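Workshop Tips: Keeping the Arm Happy

Cable care, mostly, plus a few bits I keep forgetting to write down!

Start with the power off at the wall. Then take the arm by the elbow and the wrist and move each joint slowly through its travel, listening as you go. A healthy joint sounds like nothing much. A gritty one wants the cover off and a soft brush, and please, no spray oil (I tried that once on our Tarnov and spent a whole evening wiping it back out).

Next, the small screws on the elbow disc. Go across the circle, never round it, a little at a time, and dab each head with paint pen so you can spot one that has crept. I do mine every 500 hours and it takes less time than making coffee.

Now the wrist cable, my favorite subject! Leave a generous loop. Pull it tidy and the connector takes every tug, and then one day the fingers quit halfway through a job. Turn the wrist all the way both directions and watch that the loop never goes tight or catches behind the elbow.

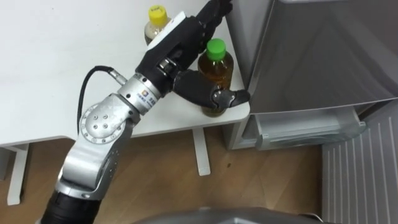 Murali Mathew wrote in to say that a loop is fine until it snags on a table corner, and that he holds his with 2 soft hook-and-loop straps, left loose enough to slide. He also swaps the cable every August whether it needs it or not. I love the straps idea and have already stolen it.

For the fingers, a barely damp cloth, then a dry one. Juice and tea dry sticky in the knuckles, so wipe the same evening if anything has dripped. Check the fingertips for shiny patches while you're down there. Shiny means slippery, and a light rub with a clean scouring pad brings the grip right back.

Last, run a slow test grab with a capped bottle before you go back to full speed. Mine is saved as program 1783, and I write the date on the cover in pencil when it passes.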